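4.3 Demonstrationen mit den Handgreifern aufnehmen

Voraussetzung: Beide Handgreifer sind nach Abschnitt 4.2 kalibriert und in der Zolleo-Konsole als verbunden gemeldet.

1. Weiße Arbeitsplatte auf den Tisch legen und ausrichten.

2. Behälter und Objekt gemäß Aufgabenblatt platzieren. Die Startlage des Objekts vor jedem Durchgang ändern.

3. In der Konsole ein neues Projekt anlegen und die Aufgabenkennung eintragen. Für die Behälteraufgabe gilt die Kennung 161.

4. Greifer links und rechts aufnehmen. Finger vollständig öffnen und die Ausgangsstellung 2 Sekunden halten.

5. Aufnahme starten und die Aufgabe in gleichmäßigem Tempo ausführen. Korrekturgriffe sind zulässig und werden nicht herausgeschnitten.

6. Nach Abschluss die Ausgangsstellung wieder einnehmen und die Aufnahme beenden.

7. Durchgang als »gültig« oder »verworfen« kennzeichnen. Verworfene Durchgänge bleiben gespeichert, gehen aber nicht in das Training ein.

VORSICHT
Kabel nicht über die Arbeitsfläche führen. Zug am Stecker kann die Verbindung unterbrechen.

HINWEIS
Die Markerplatten nicht mit den Fingern verdecken. Fällt die Markererkennung länger als 5 Bilder aus, verwirft die Konsole den Durchgang automatisch. 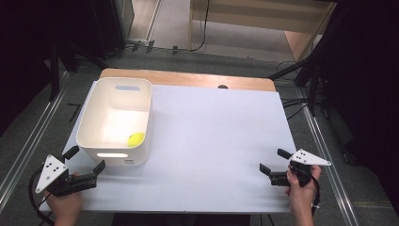
Abb. 4-3: Greifer geöffnet über der Arbeitsplatte, Tennisball im Behälter

Für ein erstes Training sind 3.000 gültige Durchgänge je Aufgabe vorgesehen. Zwischenstände können ab Softwarestand März über das Menü »Export« ausgegeben werden. Zur Prüfung der exportierten Daten siehe Abschnitt 4.4.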